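Gripper width drops out when a finger marker leaves view

dagim_j
September 2024

We are collecting cloth folding demos with a hand-held gripper and a wrist fisheye. Jaw width comes from the two finger markers, one per finger, detected in the fisheye image and converted to millimeters with a lookup table. Pose comes from a separate tracker and is fine.

The problem is the width channel. In a batch of 100 demos, 11 had gaps longer than 20 frames. The exporter fills gaps with the last good value, so the policy sees a jaw that stays open while the cloth is already pinched. At rollout it closes late.

I am on Gukix for the export and Rajan for training. Has anyone fixed this in software?

ykahsay

What does the detector do when it finds only one marker? Older Gukix configs throw the whole frame away. There is a flag, single_marker_ok, that mirrors the visible one across the gripper centerline. It was off by default when I last looked in August.

dagim_j

It was off. I turned it on and re-exported. Most of the long gaps are gone, but the mirrored values jump by a few millimeters when the second marker comes back. Episode 3234 is the one I keep testing on. Start pose, jaws open over the cloth:

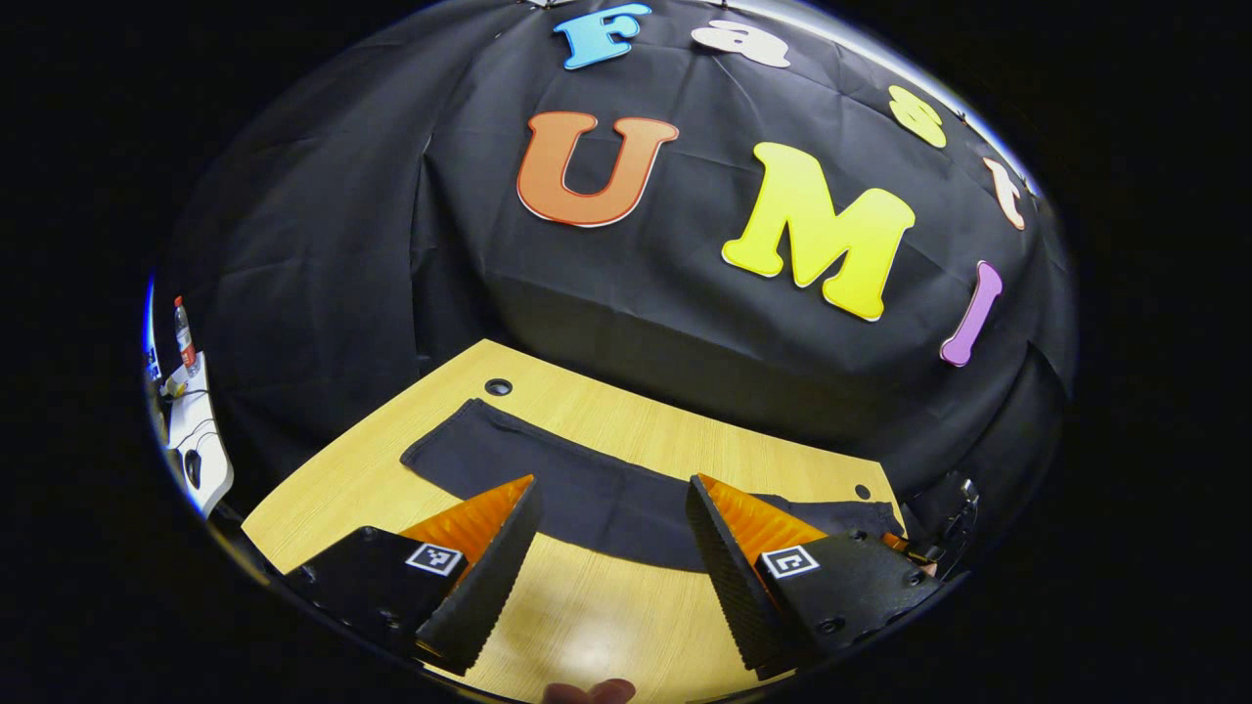 Chantelle VdM: the jump is your centerline. Mirroring only works if the zero point is calibrated, and a fisheye center is never quite the image center. Undistort the marker corners first, then fit the centerline from frames where both are detected. Don't undistort the whole image, you only need eight points.

dagim_j

I was mirroring in raw pixels. That would do it.

ghislain_p

I disagree with patching it this way. If one marker is hidden you have no measurement of that finger, you have an assumption that the linkage is symmetric. Ours has play in it. I would drop the episodes and collect more. Eleven out of a hundred is cheap to redo.

ykahsay

Cheap for one batch. If the occlusion happens mostly when the cloth bunches up over a finger, dropping those episodes removes the exact part of the task he needs. I'd keep them and mask the width loss on the filled frames.

ghislain_p

Then mask it, fine. But don't train on made-up widths and then ask why closing is late.

etenesh.t

Before anyone recollects, check the timestamps. We had late closing with perfect marker detection. Clister was stamping images on arrival and the poses at capture, so width lagged pose by almost 100 ms. Easy test: open and close the gripper while shaking it up and down in the same rhythm, then cross-correlate width with height. The offset should match whatever you see at rollout.

dagim_j

Ran it on our setup. There is an offset, smaller than yours – two frames. So I have both problems.

Current state: corners undistorted, centerline fitted per session, gaps under five frames interpolated, anything longer masked in the loss. Latency is now a constant in the export config. The jump on 3234 is under a millimeter.

Chantelle VdM

Per session or per device? If someone bumps the camera mount mid-session, your fit averages two geometries.

dagim_j

Per session. I could refit every few episodes but some of them don't have enough two-marker frames.

Chantelle VdM

Use a sliding window then, and log the residual. Kurkach has a script for it in the tools folder, fit_center or something close to that. It expects the old marker IDs, so change those first.

ghislain_p

Post the rollout numbers with and without the masked episodes when you have them. I still think dropping them will come out the same.

dagim_j

Will do. Training on both sets now.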